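Stop buying the clever gripper first

I've spent most of this year trying out grippers on a two-armed robot, and I've come round to an opinion that makes me unpopular at our place in Cedham. I think most of us fuss far too much over fingers and far too little over where we put the camera.

I was as bad as anyone. I had a spreadsheet (of course I did) with 11 grippers on it, and I could bore you for an hour on stroke, grip force and pad rubber. We had a soft three-fingered thing from Amaral that cost more than my car and felt lovely to shake hands with. Then we put the plain two-finger ones back on and carried on with folding clothes, which is the job I care about, and I started paying attention to what the robot could see.
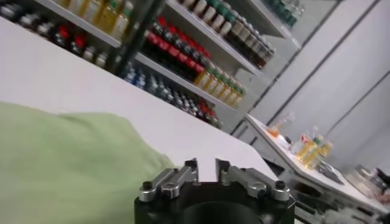
Wrist camera view, plain metal fingers, green cloth off to the left.

Now look at that as if you were the poor controller! You get two fingers, beautifully sharp, a hump of cloth down in one corner and an awful lot of drinks bottles. A person would glance across and know where the garment was. A policy has to work it out from a few folds of pale green, and every time the wrist rolls over, the whole room tips with it. I used to blame the fingers when a grasp missed. These days I check the wrist view first, and quite often I owe the fingers an apology.

The people at Flokham swear by wrist cameras and nothing else, and I do get it. They're cheap, they go where the hand goes, and for picking a bolt out of a tray I'd do the same. Cloth is different though. Cloth has corners that hide, and a camera that close up loses the big shape just when you want it.

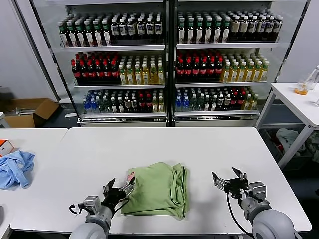
My own preference is a head camera for deciding and a wrist camera for the last few centimetres, and I'd pay for both before I paid for a fancier hand. From up there the job makes sense. The garment is a rough rectangle near the front edge of the table, the left gripper has it pinched by the upper left corner, and the right one is resting open, so you can judge the gap between them in one go. You can also see how much of the picture is cooler and bottles, and I'd rather train with that clutter in view than hang up a nice grey curtain and fool myself.

The other camp will say a better hand forgives bad seeing, and up to a point they're right. Softer pads do rescue a sloppy pinch. But we logged 2,447 grasps on the Trisus controller, and going through the misses one by one over a great many cups of tea, I kept finding hands that had closed very nicely on the wrong bit of cloth.

So if you've got about 900 quid left in the budget in December, please don't send it to a gripper catalogue. Get a second camera, a decent bracket and a longer cable than you think you need.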